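Garside HG-2 hand-held gripper pair: long-term review

We bought the HG-2 pair for the sorting cell at our Mundimville workshop and have now run it through a full service interval. The kit is two hand-held grippers, two marker plates, cabling and a tin of fixings. It replaced an older Prudesov set whose finger pivots had worn beyond adjustment.

Setting up took most of a morning. The fingers arrive fitted but not aligned. Garside's sheet asks for the inner faces to be parallel when closed, checked with a feeler gauge at the tip and at the root. One of ours was within limits. The other needed a shim behind the left finger, and there is no shim in the tin. We cut one from stock.

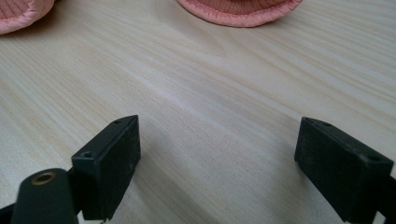
Finger blocks are held by screws and come off without disturbing the rest of the mechanism, a clear improvement on the Prudesov, where the whole jaw had to be stripped. Threadlock is specified but not supplied. Without it we had a block work slack after 12 hours of use. Refit with medium-strength compound, leave overnight, then check the opening at full travel before the tool goes back into service.

The matt black finish marks quickly and holds dust. Neither affects grip. A dry brush followed by a lint-free cloth is enough for daily cleaning. Solvent wipes left a film on the inner faces and we stopped using them. Fibres from knitted goods collect at the root of the fingers and should be picked out with tweezers, as compressed air drives them further into the slide.

Our acceptance run is glove sorting. Thin knit cuffs are the hard case: the fingers must close flat or the fabric rolls out at the tip. Padded items are easier to hold but force the jaws wide, and any slack in the slide shows up there first. Over 319 picks we logged two drops, both on cuffs and both before the shim was fitted.
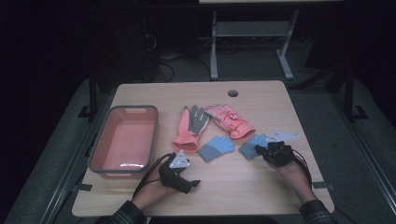 Tracking depends on the marker plates being flat and firmly seated. Wipe them before each session and do not touch the printed face with oily fingers. After a knock, repeat the short calibration even if the plate looks straight. Ours drifted by some 2 mm after one such knock, enough to spoil a session's records.

Cable routing is the weak point. The lead leaves the body close to the wrist and there is no strain relief worth the name. We renewed one lead in August. The spare came from the Skovevport depot, correctly terminated, but the clamp screw is awkward to reach with the straps fitted. Take the straps off first.

Recommended, with reservations about the cable exit and the missing shims.

Reviewed March 2023

Contact the workshop | Copyright Mundimville Bench Notes | Back to top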